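Home Kitchen Bedroom Workshop Software Tips Search

Tidying small things: tips for the planning side

These come from sorting jobs set up at home, where the gripper hardware was fine and most of the trouble was in the software. They apply to hair clips, beads, bracelets and anything else that ends up in a tray or box lid.

Set the drop zone before the first pick. A shallow lid makes a good target, but the planner needs its rim height as well as its outline. Add 15 millimeters of clearance over the rim and lower straight down from there.

Plan the big rigid pieces first. A claw clip has an obvious place to grip. A strand of beads doesn't, and it may be lying under something else. Clearing the easy items gives the camera a better look at the rest.

Do not trust depth readings on plush fabric. The pile gives a fuzzy surface and the height map jumps around. Average a few readings, then fit the surface in small patches -- a bed is never one flat plane.

Watch for holes. Segmentation often splits a clip with an opening in it into two objects, or takes in whatever shows through the gap. Dušan Leka fixed this in his Okside setup by merging any two masks that moved together after a light nudge.

Treat a tangle as one item. Label it "cluster" and move the whole thing. Separating cords is a different job with a different planner.

Close on force, with a width limit as backup. Thin plastic flexes, and a width command alone will keep squeezing. Start low and go up in small steps.

With two grippers, give each one its own side and a shared strip in the middle. Only one may hold the strip at a time. Release the lock after the arm has backed out, or the other will start too early.

Keep the failed runs. Valbona Softić went through 28 of hers in October and found that almost 15 had the same cause, an old camera calibration. She now checks it before every session.

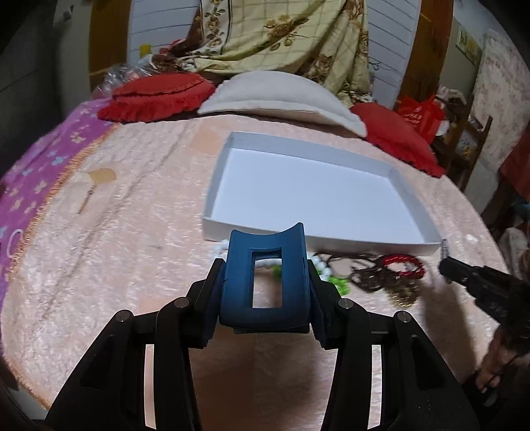
Name the log files by item and surface, such as "clip-plush" or "beads-towel". It makes it much easier to find the right run when a grasp setting needs changing later.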